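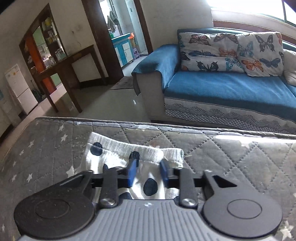

Vosetti cloth tools: frequently asked questions

For people using Vosetti to turn hand-held gripper recordings into something a planner can use. Bit rough in places, gets updated when somebody asks something new. Last proper tidy was April.

What does Vosetti do?
Takes a recording, works out where the gripper was at each moment, works out how far the fingers were open, lines the two up and writes a Mapplebeck file. That's it. No training in here, no arm control. Training is Plovach, playback on an arm is Brindo. Separate installs, separate docs.

Do I need an arm to use it?
No. Most people start without one. Brindo has a dry run mode that checks whether a path is reachable and prints where it isn't.

Which version should I be on?
3 or later. Version 2 files still open but the finger width is stored differently and you'll get odd closing speeds. Run the convert command once per folder and forget about it.

Why is my path jumping about?
Nearly always tracking loss. Usual causes:
- a window blowing out a corner of the picture. Turn on exposure lock in the recorder
- shiny floor tiles, the tracker likes reflections and reflections move
- camera very close to plain fabric with nothing else in view
- moving too fast on the approach
Check the track report first. Anything under 209 matched points for more than a moment gets flagged in amber. Flagged isn't the same as bad, go and look at it before you throw it out.

Patterned cloth gives me better tracking but worse paths. Why?
Because the pattern moves when you move the cloth. Tracker sees nice crisp polka dots, locks on, then you lift the thing and it thinks the room went down. Set mask_held to on. It drops any points near the fingers once they start closing. A printed or quilted surface underneath is fine as long as it stays put.

My mask is cutting out the fingers as well
Mask margin too big. Default is fine for towels and shirts, too much for small stuff. Halve it and rerun. Don't set it to zero, the edge of the cloth creeps back in.

Finger width reads wrong when fabric is pinched
Known problem. Width comes from the finger tips as the camera sees them, and a fold can cover one of them up. Three things to try:
- redo the open/close calibration at the start of the session (fully open, fully shut, twice)
- tell the config if your two tips are different colours, it assumes they match
- turn on width_fill, which guesses across short gaps from the linkage arms instead
If the gap is long width_fill gives up and leaves it blank. That's on purpose.

Can I record two grippers together?
Yes, from version 3. Each one makes its own recording, then you run pair on both. Two-handed cloth work is most of what pair gets used for.

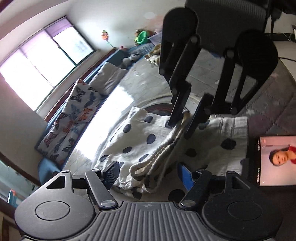
How does pair line up the clocks?
Start signal first, then it fine tunes using the moments where each camera can see the other gripper. So give it a few of those. If neither camera ever sees the other you only get the start signal, and that drifts over a long take. Keep takes short.

Pair says "overlap: other tool masked". What now?
The hold mask has swallowed the second gripper becuase both are in the same bit of cloth. Set mask_other to off. Will be automatic at some point.

Do screens and people on screens matter?
For tracking, a bit. Video playing on a screen is moving texture. Draw an ignore box in the viewer, it carries over to every take in the folder. For privacy, yes, look before you share anything. Vosetti doesn't blur for you.

What about cables?
Thin ones hardly matter. A cable swinging close to the lens can trip the loss flag. Tape it back along your arm.

How many takes does Plovach need?
Depends on the job. Our fold-in-half model was trained on 444 takes and was ok on cloths it hadn't seen, poor on anything stretchy. Fewer is fine if you only care about one cloth and one surface.

Should I delete failed grabs?
Keep them, tag them as missed. Plovach can use them. Delete only takes where tracking is gone for good.

Brindo refuses my path with error 4
Wrist limit. People twist their wrists a lot more than an arm can. Try smooth_wrist, then try a different base position, then rerecord with your elbow lower. In that order, the first one fixes most of them.

Where do I send bugs?
Tracker page, under Vosetti. Attach the track report and your config, please not the whole recordng. Say which version.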